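Oil or leave it alone? Pale tabletop, wavy grain

branwen_p
Member, 376 posts

So I've got this light wooden table, a sort of creamy beige with a hint of pink, and I can't decide whether to put anything on it. I bought it secondhand in December and the seller had no idea what finish it has, if any.

What sold me was the grain. It's in long thin wavy lines that run side to side, bunched up in some spots and spread way out in others.

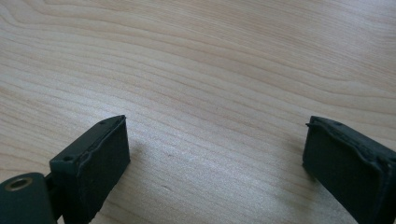
My worry is that oil will turn the whole thing orange. I did that to a shelf once and I still get annoyed every time I walk past it. My sister swears by Denano clear wax – says it barely changes the color. Anyone used it?

howells_bench
Member, 2,701 posts

Maple maybe? Could be birch. Either way I'd oil it. Wax is useless the first time someone puts down a hot mug.

tcoelho
Member, 51 posts

Disagree with howells. Oil on pale wood goes yellow, I don't care what the can says. I'd wipe it down, let it dry overnight and leave it alone.

howells_bench

Bare wood in a kitchen? Good luck with the spaghetti sauce, Tomás.

branwen_p

It's not in the kitchen! It's my sewing table, so no sauce, just coffee (too much of it).

tcoelho

Then try the wax on the underside first. And find out if it's veneer before you sand anything, please. I went right through one and it cost me 35 bucks to patch.

branwen_p

OK, underside test this weekend. Will report back.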